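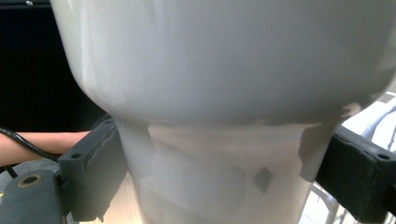

Unent Robotics Society Forum
Student Projects > Handling Challenge > Ceramic objects: grip position and scoring

h.bouzid (moderator)
Posted 2023-02-23
Members are reminded that entries for the ceramics category must be submitted with a completed grip record. The record should state where the fingers were placed, the closing force selected and the condition of the contact surface. Teams holding a piece by its neck, with the bowl above the fingers, should enter this as a "low grip". Questions may be raised in this thread.

zghumman
Thank you for the notice. Our team wishes to query the marking of low grips. Under section 4 a low grip carries the same marks as a grip on the rim, although the weight sits above the fingers and the piece is more likely to tip. We would ask that this be reconsidered before the July final.

ngan-ling_sin
I do not support a change. The marks are awarded for a completed transfer. A team that selects a harder grip has made a design decision and should accept the result. The Erell team used the rim throughout and was not given extra marks for doing so.

zghumman
The rim is not available to every team. Our fingers do not open wide enough for the larger bowls, and the purchase limit of 200 pounds does not allow for a second set.

g.gaillard
May I raise a separate point concerning surfaces. The neck of a glossy piece may have matter, uneven patches across the front, and the pads do not behave in the same way on both. In our trials we logged 138 grips, and the slips were mostly on the glazed areas. I suggest that the grip record include a box for this.

h.bouzid (moderator)
The additional box is accepted and will appear in the next version of the form. Please also record the state of the pads. Ridged pads may be used when slightly worn, but they must be replaced after 1000 closures.

radwa_s
Is the figure of 1000 fixed? The Scanlon group changes pads at 800, and we had understood that to be the rule.

h.bouzid (moderator)
The figure is 1000. Groups may replace pads earlier if they wish.

ngan-ling_sin
I remain opposed to separate marks for low grips, but I would accept a short note on the score sheet.

zghumman
A note would not affect the ranking, so it does not answer our concern. We will submit the request in writing.

h.bouzid (moderator)
Written requests should be sent through the project page under "Rules". The present marks apply until a decision is posted.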